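12 March 2023

Home again, boots off, and I have to get this down before I fall asleep in the chair. I walked the whole old canal path from Hawthorne to Nornambridge today! I've been saying I would do it ever since I moved out here, and every spring I find a reason to put it off until the ground dries out, and then it's July and too hot and the bugs are terrible. So this morning I just got up, ate two eggs and a very large piece of toast, and left.

It was cold at first. There was frost on the grass by the Hawthorne lock and my fingers hurt for the first mile or so (I left the good gloves on the hook by the door, of course). But the light was wonderful, low and yellow and coming straight down the water, and there were red-winged blackbirds on the cattails making that creaky noise I love so much. First ones I've heard this year. I stood there grinning like a fool until a man with a dog came by and I had to pretend I was tying my boot.

The path is in much better shape than I expected. I remember somebody telling me it washed out badly past the second bridge, and there is a low spot where you have to pick your way along on the roots, but after that it's good firm gravel almost all the way to Ciltelton. I passed the old mile markers, too. Most of them are just stumps of stone with moss on top, but one still has its number and I could feel the bottom half of a letter with my thumb. An H, I think, for Hawthorne. It could have been an N with a chip out of it.

I stopped at Ciltelton for lunch. The bakery was open, and they had the cheese and onion rolls, still warm! I bought 2 and meant to save one for later and did not. Sat on the wall by the turning basin and ate them both with my coat open, because by then the sun had real warmth in it. The basin is where the boats used to swing around to go back empty, and you can see how wide they had to dig it. There's a heron that seems to own the far corner. It didn't move the entire time I ate, and then the second I stood up it went off over the trees with its legs trailing, looking very put out.
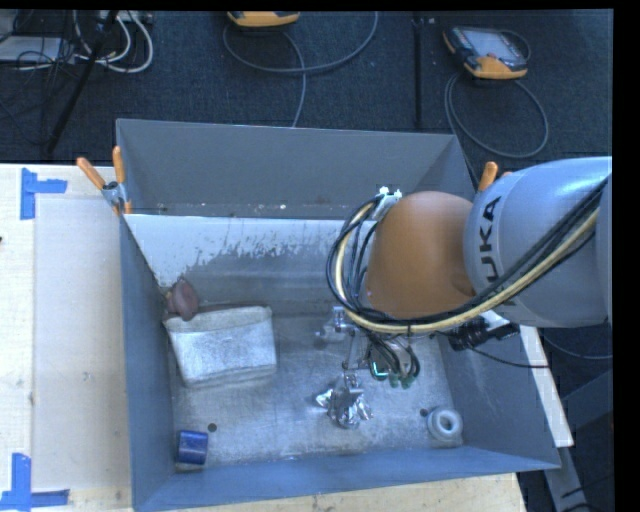 After lunch came the part I had been looking forward to most, which is the cut. The hill gets in the way south of Ciltelton and they simply went through it, by hand, with picks and black powder. The walls go straight up on both sides and the whole place drips. Ferns everywhere, even this early, little tight green ones tucked into the cracks. You can still find the drill marks in the rock if you look at about knee height, long smooth grooves the width of a broom handle. I put my hand in one and thought about whoever held the drill while another fellow swung the hammer at it. Imagine trusting a person that much before breakfast!

It's a good 10 degrees colder in there. Sound does strange things, too. I said hello out loud and got it back twice.

And then, right at the far end, who should be sitting on a folding stool but Vernon MacDonald, with his flask and his notebook and that awful green hat. I haven't seen him since the fall. He's been working his way along the canal writing down every bit of ironwork that's left, rings and hinges and gate straps, and he was so pleased to have someone to show it to that we spent most of an hour on our knees looking at a mooring ring. I loved every minute. He showed me how the rope had worn a groove in the iron, right where it would have pulled, and once you've seen that you start seeing it everywhere. There's one on the corner of the stone at the bridge that I must have walked past 100 times.

He says the tolls were written up in a ledger that's kept at the library in Nornambridge, and you can ask to see it. One year they passed 3,451 boats. I can't get over that. All day long, all season, mules and shouting and wet rope, and now it's a heron and two people in their sixties looking at a ring.

We walked the last stretch together, slowly, because his knee is bad and mine was starting to complain. The final lock at Nornambridge has its gates gone, but somebody has planted daffodils all down the side where the keeper's garden would have been. They're in bud. Another week should do it, if we don't get snow.

Caught the late bus back with 90 seconds to spare, running (if you can call it running). The driver waited for me, bless her.

My heels are both raw and there's a blister on my left little toe. I want to go back next month and do it the other way around, Nornambridge first, with better socks. Vernon is going to lend me his map, the one with the feeder ponds marked, and I want to find the one he says is up behind the church.

Must remember: gloves, tape for heels, ask at the library about the ledger. Call Vernon about the map. More rolls.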